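CHEM3240 Industrial Process Chemistry
Handout 6: Lactic acid from fermentation — recovery and purification
Revised November 2018

Scope

Handout 5 ended at the fermenter outlet. These notes cover the steps between harvested broth and polymer-grade acid. Recovery commonly accounts for a large share of total production cost, and the choice of route fixes much of the plant layout.

1. Broth condition at harvest

Most bacterial strains are inhibited as pH falls, so the fermentation is neutralised continuously, usually with lime. The product at harvest is therefore calcium lactate in solution, along with cells, residual sugar, proteins and colour bodies. The pKa of lactic acid is 3.86 at 25 °C; at a working pH near 6 almost none of it is present as free acid.

2. Conventional route

Cells are removed by filtration while the broth is warm enough to keep the calcium salt dissolved. Sulphuric acid is then added:

Ca(C3H5O3)2 + H2SO4 → 2 C3H6O3 + CaSO4

Gypsum precipitates and is filtered off. From the stoichiometry, 100 kg of lactic acid carries with it roughly 76 kg of CaSO4 (anhydrous basis). Disposal of this cake is the main objection to the route. 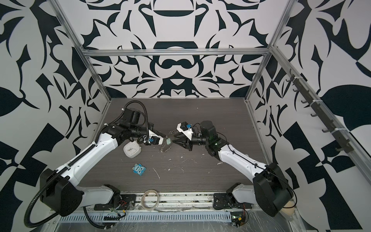
The filtrate is treated with activated carbon, passed through ion exchange and evaporated under vacuum. Prolonged heating of concentrated acid promotes self-esterification to lactoyllactic acid and higher oligomers, so residence time in the last evaporator effect is kept short.

3. Alternatives

Reactive extraction uses a tertiary amine in an organic diluent. Loading is favoured by low pH, and back-extraction may be done by temperature swing or with a volatile base.

Electrodialysis with bipolar membranes splits a soluble lactate salt into acid and base, and the base returns to the fermenter. Calcium must be kept out of the feed — sodium or ammonium hydroxide replaces lime upstream.

Esterification with methanol, distillation of the ester and hydrolysis gives high purity at a considerable energy cost.

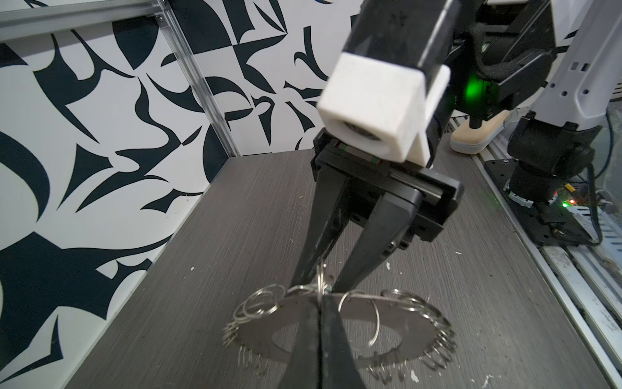 Gripper over a flat metal ring plate, with a small split key ring at the fingers.

4. Tutorial problem

The Stundik plant produces 3,000 kg of lactic acid per batch by the conventional route. Calculate the mass of gypsum as the dihydrate, then the mass of wet cake at 20 per cent free moisture (wet basis). Assume complete precipitation and state any other assumptions.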